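Notes on Lending Toys: The Pretoldale Toy Library After Its Second Winter

14 Apr 2026
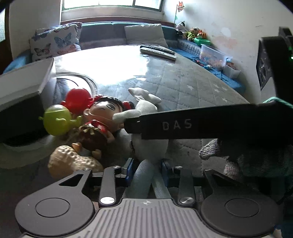

What does a household need in order to borrow from a toy library?

A current address in the district and a signed borrower form are enough at Pretoldale. The form is a single page, asks for one telephone number, and remains valid until the family moves away. No deposit is taken. Families from Kerkby may also join under the arrangement made last October, although they collect and return at the Pretoldale counter only.

I have written on this site before about public lending of household goods, and several readers have asked for a fuller account of how the toy collection is managed. The remarks that follow are my own and do not represent the policy of the library.

The catalog stood at 2,635 items when it was last published. That figure includes puzzles, board games, building sets, costumes and soft toys, each entered under its own number. A puzzle is a single item regardless of how many pieces it has. This was a matter of some debate when the collection opened, as the earlier scheme at Heltness recorded every loose part separately, and returns there became very slow.

Loans run for 17 days. I considered this an odd period when it was introduced and I have since come to support it. A two-week loan ends on the same point of the week as it began, and the counter was crowded at the same hours over and over. The longer period spreads returns across the opening times. Renewals may be made once, by telephone or at the counter, provided that no other household has placed a request.

Soft toys are treated as a separate class. They are washed after each loan, dried fully, and checked at the seams before being shelved again. Items with batteries, sound boxes or glued features cannot be washed in this way, and the library no longer accepts them as gifts. Donors are asked to read the list at the counter before bringing anything in.

Missing parts remain the principal expense. In the past year 179 items were withdrawn for this reason, most of them board games. The library does not charge for a lost piece when it is reported at return. I regard this as correct. A charge encourages silence, and an incomplete game that goes back on the shelf disappoints the next family.

The storage question is less settled. The Hirose Room, where the large items are kept, has 99 numbered bays, and play kitchens and ride-on toys take up more than one bay apiece. A proposal to move the costumes to the upper floor has been discussed. My own preference would be to leave them where young children can reach them and to move the jigsaws instead.

Readers who belong to a similar library elsewhere are invited to write to me with their loan periods and their rules on washing. I intend to return to the subject of repairs in October, when the next catalog is due.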